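¿Has oído que hay que beber ocho vasos de agua al día? Seguro que sí. Lo dicen los abuelos, los anuncios y hasta algún profesor. Ahora prueba a preguntar: ¿quién lo ha medido? Verás qué caras ponen.

Un vaso puede ser pequeño como una taza de café o grande como un jarrón. En mi cocina hay uno en el que caben 200 mililitros y otro de 300. Ocho del primero no son lo mismo que ocho del segundo, así que la regla ya empieza coja.

Además, el agua no entra en el cuerpo solo por el vaso. La sandía es casi toda agua. También llevan mucha la sopa, el pepino, la leche y hasta las lentejas del comedor. Si hoy has comido dos platos de gazpacho, ¿cuentan o no cuentan? La frase de los ocho vasos no dice nada de eso.
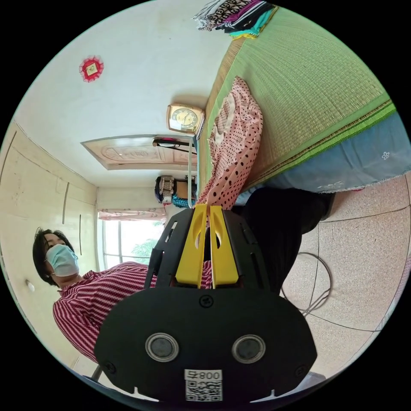
**Cuerpo y salud · Frases que se repiten**

Tu cuerpo tiene un aviso propio: la sed. Cuando te falta agua, el cerebro lo nota y te entran ganas de beber. En los niños sanos suele funcionar bien, aunque jugando a la pelota a 40 grados es fácil no hacerle caso. Esos días conviene parar y beber aunque el partido esté emocionante.

Otra pista es el color del pis. Amarillo clarito, todo va bien. Oscuro, seguramente toca beber. (Ojo, que la remolacha también lo puede cambiar de color, y eso no tiene nada que ver con la sed.)

¿Y entonces beber mucho es malo? Beber agua es estupendo. Lo que no me creo es que un niño de seis años y un albañil de dos metros necesiten la misma cantidad, en enero y en agosto.

### Para investigar en casa

Elige una frase que todo el mundo repita, como «las zanahorias mejoran la vista» o «si te tragas un chicle se te queda dentro». Pregunta a tres mayores dónde la aprendieron y apunta las respuestas. Si todos dicen «lo sabe todo el mundo», sigue buscando en la biblioteca.

*Tomás Ó Riain, para Fundomum*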